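Falar hand-held gripper: set-up and maintenance

The Falar is a hand-operated parallel-linkage gripper used in pairs to record two-handed manipulation. It has no drive motor. The operator closes the jaws through the handle, and the jaw opening is logged together with the view from a camera fixed behind the linkage. This article covers preparation, calibration, routine care and repair. The mechanical design is treated under Tratum linkage; the recording format is treated under Grevau log.

Construction

Each jaw is a two-bar arm turning on steel pivot pins and ending in a ribbed elastomer pad. The pads are the principal wearing part. A return spring in the handle holds the jaws open, and a magnetic encoder at the root of the left arm measures opening. The arms are mirror images and cannot be exchanged. Pads may be fitted to either side provided the ribs run across the direction of closing.

The pins are a press fit in the outer arm and a running fit in the inner. Early handles used a threaded pin, which tended to back out under repeated cycling and was dropped at the second revision.

Preparing a work area

The usual work area is a table, bench or bed at a height that lets both hands move without the elbows locking. Soft goods are common work pieces for checking pads, as they deform under light pressure and show slip early. An open carton serves as the place target. Patterned coverings are acceptable and in practice help the position tracker, which performs poorly over plain surfaces. Background clutter is normally left in place for the same reason, although mirrors and moving fans are removed or covered.
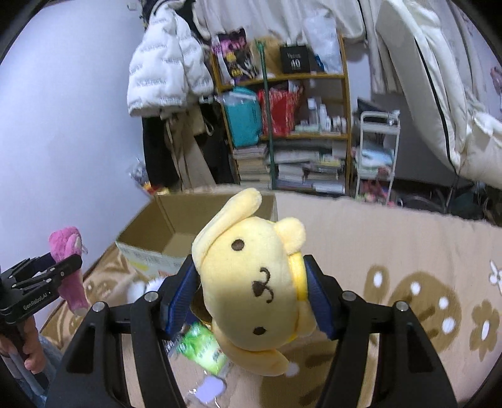
Lighting should be even and should not change during a session. Auto-exposure is locked once the operator's hands are in their working position, as dark sleeves close to the lens otherwise raise the exposure and wash out pale objects. The lens is wiped with a dry microfibre cloth. Alcohol is not used on the lens coating.

Calibration

Calibration is done at the start of each session and after any change of pads. The procedure given in the workshop notes of Ciarán Lynch and Ánh Tôn is the one generally followed:

With the jaws released against the spring, the encoder is read and stored as the open value. The jaws are then closed fully on nothing, held for 4 seconds, and the closed value stored. A gauge block is gripped and the reported opening compared with the block. If the error exceeds the tolerance printed on the handle label, the encoder magnet is reseated and all three readings are taken again.

The two grippers of a pair are calibrated separately, then synchronized by tapping the handles together in view of both cameras. The tap appears as a spike in each inertial record and is used to align the clocks. Lech Walczak has recommended a second tap at the end of the session so that drift can be measured.

Grip check

A short grip check follows calibration. The operator picks up several items of differing stiffness and surface, typically a plush toy, a film-wrapped pack and something in a loose plastic bag, and transfers each to the carton. Film wrappers are the most demanding of these. Glazed film slides on a pad that has collected lint, and a contaminated pad can pass every check on fabric and still fail on the first smooth packet. For this reason the order is soft items first and wrapped items last. 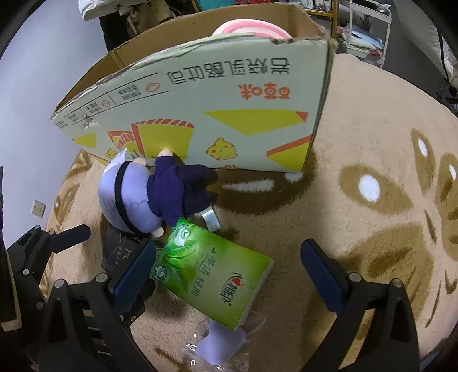
Routine care

Pads are cleaned after work with fleece or plush, which sheds fibre into the ribs. A stiff nylon brush is drawn along the grooves, followed by a damp cloth. Solvents harden the elastomer and shorten its life. Pads are replaced at 1,000 logged hours, or sooner if the ribs have rounded over.

Pivots are inspected every Tuesday at sites in daily use. A pivot in good order turns freely and shows no side play when the pad is rocked between finger and thumb. One drop of light oil is applied to each running fit and the excess wiped off before it can migrate to the pad.

Common faults

Jaws meet unevenly. Usually a pad not fully seated in its channel; less often a bent inner arm, which is replaced and not straightened.

Opening value jumps. Loose encoder magnet. The magnet is refitted with part 565 adhesive and left 10 hours before use.

Slow return. Fibre wound around a pivot, or a tired spring. The pivot is cleared first.

Tracking lost near the carton. Lens obstructed by a tall side wall. The carton is turned or its front panel trimmed down.

Repair

Handles are opened from the right side only. The encoder cable is short and will tear at the connector if the left shell is lifted. Ilham Ezzat's revision of the service sheet adds a cable clip, fitted to all units returned to the Wasilewska workshop. Pins are pressed out toward the outer face using a hollow support, and a pin once removed is discarded. Calibration is repeated in full after reassembly, and the unit is paired again with its partner.

See also

Tratum linkage
Grevau log
Pad materials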